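Bundale Arena – Basketball Court Pre-Game Inspection
Checklist with comments, Aug 15, 2020
Inspector: Jadwiga Wilczyńska
Second check: Torben Bauerfeind
Status codes: OK / Watch / Fix before tip-off

1. Playing surface
1.1 Panel joints flush, no raised edges. OK
1.2 Floor free of dust, tape residue and moisture. Watch
Comment: Light dust along the north baseline. Dry mop again after warmups.
1.3 Lines and lane markings intact. OK
1.4 Dead spots. Watch
Comment: One near the left elbow, west end. Same spot as in March. The panel lock underneath was tightened then and has worked loose again. Logged for the next floor lift – not a slip or trip hazard.

2. Goals
2.1 Rim height 10 ft at front, back and both sides. OK
2.2 Breakaway rims return to level after release. Fix before tip-off
Comment: West rim comes back slow. Spring tension reset by T. Bauerfeind and rechecked, now OK. Keep the old reading on the sheet.
2.3 Backboard glass, no chips or cracks at the mounting points. OK
2.4 Padding on lower board edge and stanchion, secure and full length. Watch
Comment: East stanchion pad has a split seam, 7 inches, facing away from the court. Taped. Replacement ordered from Gernetti.
2.5 Nets, all loops attached. OK

3. Clearances
3.1 Baseline to first fixed object. OK
3.2 Camera positions behind the baseline, padded and marked. Fix before tip-off
Comment: Two stools inside the marked line at the east end. Moved back. Crew told by H. Cho.
3.3 Cables covered or routed off the floor. OK

4. Benches and scorer's table
4.1 Chairs spaced per the current health plan, 33 in total for both teams. OK
4.2 Table edge padding. OK
4.3 Shot clock and horn test. OK
Comment: Nirnico console restarted once during the test. No repeat in 35 minutes of running.
4.4 Towels and sweat mops at both ends. OK 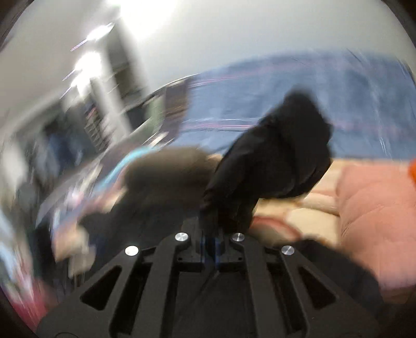
Can play start with an item still marked Watch?
The crew chief decides, after reading the comment for that item. Anything marked Fix before tip-off has to be closed and signed first.

5. Medical and exits
5.1 AED on its hook, status light green. OK
5.2 Stretcher route from court to loading door clear. OK
5.3 Exit doors unlocked, signs lit. Watch
Comment: Sign over door 115 flickers. Ballast to be changed – door itself opens freely.

Open items carried forward: 1.4, 2.4, 5.3
Copy to: Svenja Dreßler, floor operations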